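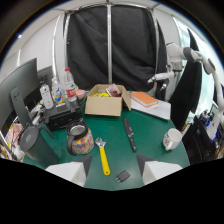
Text and photo: Mirzaei, Arketbridge
Posted in April | Filed under: Shared spaces, Sorting

The green table, before sorting

The green table on the second floor at Arketbridge is where things end up when they have no other place. Twice a year we go through it and decide what goes to the kitchen, what goes to the tool cabinet and what goes out with the Jeltus pickup. The notes are grouped by where each item is headed.

Kitchen
The speckled glass kettle goes back on the counter next to the sink. It has pink, blue, yellow and green dots all over the body and a black handle. The dark gray thermal pitcher goes on the shelf over it.

The white mug with the small brown emblem and the pink cup go in the cupboard. The kitchen knife belongs in the block, and it should be carried there by itself.

Tools
One adjustable wrench with a yellow grip. It goes in the second drawer of the tool cabinet, where the outline is.

The black two-prong charger plug goes in the cable bin. If you are missing one, look there before you order another.

Paper
The orange hardcover goes to the Tellosov reading shelf, which holds 900 books at last check. The stack of white paper under it needs to be read through before any of it is recycled. Anything with a name on it goes in the shredding box.

Bottles
Three plastic bottles, all standing on the black box behind the kettle. The one with the red cap is a water bottle. Bottles left after 20 days are emptied and recycled.

Box
The open cardboard box at the back stays on the table until last. There is a yellow item in it and a pink and red one. Unclaimed things go out with the pickup, which takes up to 33 boxes per visit.

Staying put
The Dell monitor and the black box are not part of the sort. Please leave them where they are.

Claims can be left at the front desk until 4 p.m. on pickup day.

Next gallery: Coat hooks and hallway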